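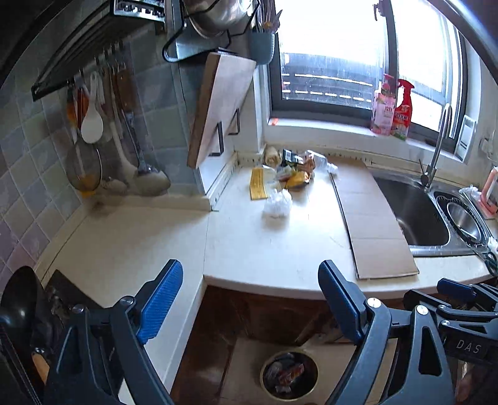
Household Packaging Waste in Shared Student Accommodation

Project report submitted for the module Environment and Society, Telavine College

Summary

This report presents the findings of a study of packaging waste in shared student kitchens at Conden, the college's largest residential site. The study combined a questionnaire, completed by 99 residents, with a weekly sort of the waste produced by two flats over the spring term. In total, 1122 items of packaging were recorded. The largest share was flexible plastic, mainly snack wrappers, bread bags and film lids, which the kerbside service at Conden does not accept. Cardboard was the material most often recycled correctly. The report recommends a separate collection point for flexible plastic and clearer labels on kitchen bins.

1. Introduction

Packaging makes up a large part of what students throw away. Most residents at Conden buy food in small amounts, share little of it with flatmates, and rely on items that can be eaten without cooking. Each of these habits increases the number of wrappers, trays and bags that pass through a kitchen in a week.

The college has provided mixed recycling bins in every flat for several years. The site office at Conden had told the project group that bags from these bins were often rejected for containing the wrong materials. The aim of the project was to find out what was being thrown away, which items ended up in the wrong bin, and what residents understood about the rules.

2. Method

The questionnaire was placed in the site laundry and common room and was also sent to residents by email. It asked where they shopped, how they dealt with six common types of packaging, and whether they had read the guidance on the kitchen noticeboard. Answers were anonymous.

For the waste sort, two flats agreed to keep their general waste and recycling in marked sacks. The sacks were weighed and then sorted by hand on a plastic sheet in the bicycle store. Each item was entered under one of five headings: card and paper, rigid plastic, flexible plastic, metal, and glass. Items made of more than one material were entered under the heading that made up most of their weight. Food waste was left out of the count.

Gloves and aprons were worn throughout, and the risk assessment was approved by the department before the first sort.

3. Findings

Flexible plastic was the largest group in both flats. Crisp packets and biscuit wrappers were the most common single items, followed by bread bags. Nearly all of this material had to go to general waste under the present rules, but a good deal of it was found in the recycling sacks – often pushed inside a cardboard box or an empty tub.

Card and paper came second. Most boxes had been placed in the right sack, although few had been flattened, and as a result the sacks filled quickly. Residents who wrote comments on the questionnaire often said that the bin was full by the middle of the week and that they then used general waste instead. Parcel boxes were a particular difficulty, as they did not fit the bin even when folded.

Of those who answered the questionnaire, 40 said that they had read the guidance. Their answers about bread bags and film lids were no more accurate than those of other residents. The guidance sheet uses the phrase "plastic packaging" without saying which kinds are meant, and the group considers this the most likely cause.

4. Discussion

The results suggest that most errors come from unclear rules and small bins. Residents who put wrappers in the recycling generally believed that they were doing the right thing. A supermarket on Trerix Road takes flexible plastic at the front of the store, but few respondents knew of it.

The study has limits. Two flats cannot stand for the whole site, and residents who knew that their waste would be sorted may have taken more care than usual. The sort also took place in one term only. Deliveries and takeaway meals may be more common in the autumn, when new students arrive.

5. Recommendations

The guidance sheet should be rewritten to name everyday items, with bread bags, crisp packets and film lids listed separately.

A collection point for flexible plastic should be tried in the entrance to Abbasi House, where most residents pass each day.

A cage for flattened card should be placed beside the outdoor bins, and emptied at the same time as the mixed recycling.

A second sort should be carried out in the autumn term, using the same five headings, so that the results can be compared.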